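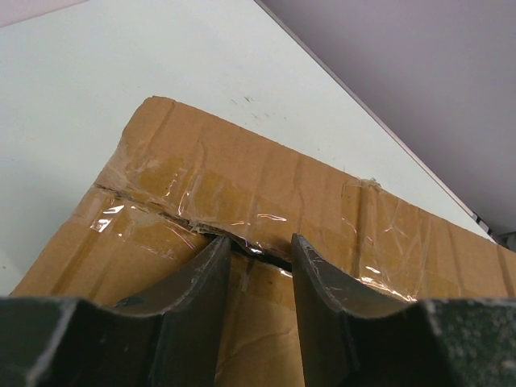
Paper complaints about police conduct are collected at each Skasmont office and entered in Vumow once a week. This section covers the paper side: receiving the form, logging it and storing it until entry. You don't need a cabinet for storage. A plain cardboard box with two top flaps will do, and it can stand on a table during intake as long as a staff member stays in the room. If the flaps leave a gap where they meet, tape it before the office closes.

## 4.2 Receiving a complaint

1. Give the person a blank Form 3 and a pen. Offer to write for them if they ask.
2. Check that the date, place and type of incident are filled in. The officer's name or badge number may be left blank.
3. Read the statement back. Make corrections in the margin, and have the person initial each one.
4. Write the next number from the log on both copies. Numbering starts at 400 each January.
5. Give the person the bottom copy and place the top copy in an envelope.

**Note:** Statements from witnesses get their own number. Put the number of the main complaint in the "Linked to" field.

**Caution:** Never write a complainant's phone number on the outside of an envelope or box.

## 4.3 Closing the week's box

1. Compare the envelopes with the log.
2. Tape the center seam and both ends.
3. Have 2 staff members sign the log next to the closing time.
4. Lock the box away until entry on Tuesday.
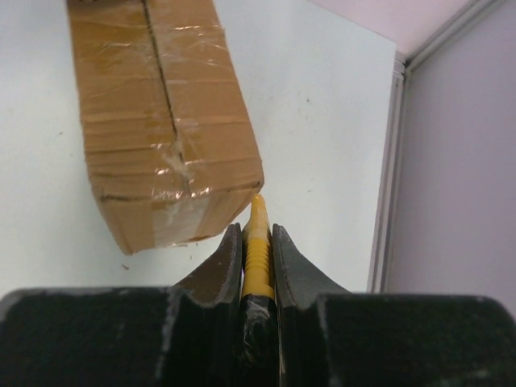
Estela Gallardo asks that offices also record late complaints in the log, even when the incident is months old, and let the legal desk decide whether a deadline has passed. Her office had been turning people away at the counter, and two of those cases could still have been filed.

**Note:** For a late complaint, enter "L" after the number (for example, 366L). Vumow sends these entries to the legal desk when they are saved.

To enter the forms, go to section 4.4.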